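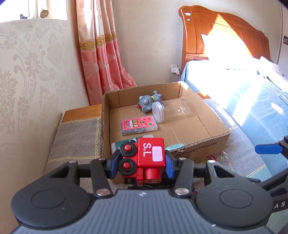

The bedroom corner box – gallery

Posted Jul 9, 2021

Quick page, no time for a proper write-up. Sorting out the small stuff before the Tandovthorpe swap. One cardboard box, one bench, whatever turned up in the drawers and under the bed. Started with toys and it spread from there, like it does.

Rules I'm going by this time. Anything that fits in the box goes in the box. Anything that doesn't fit waits for August. No "maybe" pile – the maybe pile last year sat in the hall til spring and then went right back in the drawers.

Captions are short. Will fix them up later, probably.

The red one with the buttons. Wooden, chunky, could be a robot, could be an engine, we've never settled it. White letters S.L on it and a sticker next to them with something in faint pink that I can't make out any more. Two red buttons on the side in black rings. Wheels or eyes, depends who you ask. Torn about this one. The Talavera toy shelf would take it tomorrow, they always want wood.

Under and behind it, the early pile. Pink card pack in its clear case, green and yellow Chinese characters and little cartoons all over. Cards stay in the case or they end up in every room of the house. Clear plastic jar with the white lid, on its side – good jar, somebody will want it for beads. Dark green card or booklet, haven't decided. Gray toy at the back, more on him below.

Things that went elsewere and didn't get photos: a bag of jigsaw pieces (no box lid, no idea), the Winus puzzle book, a night light without a plug. Pens too, tested on an envelope, most of them dead.

The box itself is nothing special. Plain brown corrugated, cardboard panels laid flat in the bottom. Came with an order from Gultisau and was the right depth, so it got kept. Shallow is better for this. In a deep box you can't see what you've got and you end up tipping it all out on the floor every time. Label goes on the short side, number 123 on the swap list if you're looking for it on the day.

Gray rubber animal. Mouse, or a bear, I go back and forth. Red nose, yellow-green collar, lying down on the job at the back. The white tub in the front corner has a dark teal label with white plants on it and says MEDICAL, so that one needs checking before it goes anywhere near a swap table.

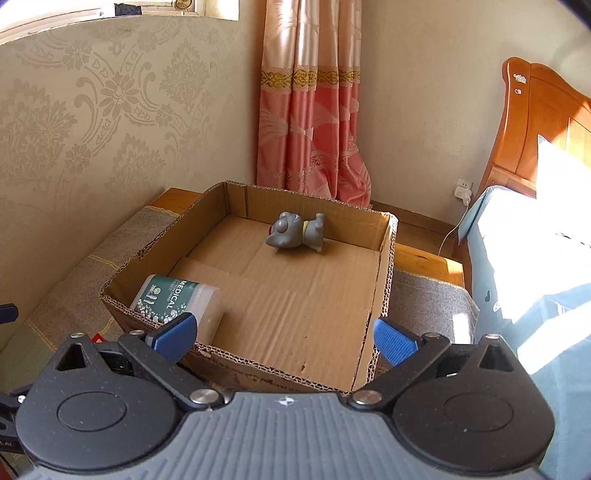

One reader wrote in to say rubber toys should get a wash in warm soapy water and a full night on a towel before they're handed on, and that the squeaky kind hold water inside for ages, so squeeze them out first. Also asked if the swap takes single toys or only sets.

Singles are fine. Sets too, but tie them together, last time there was a farm in four different bags. And yes on the soap, will do the rubber ones tonight.

Drop-off is at the side door, around 30 boxes is the limit so don't leave it too late. Tape and markers there. Bring your own bags.

More pictures when the bookshelf gets done.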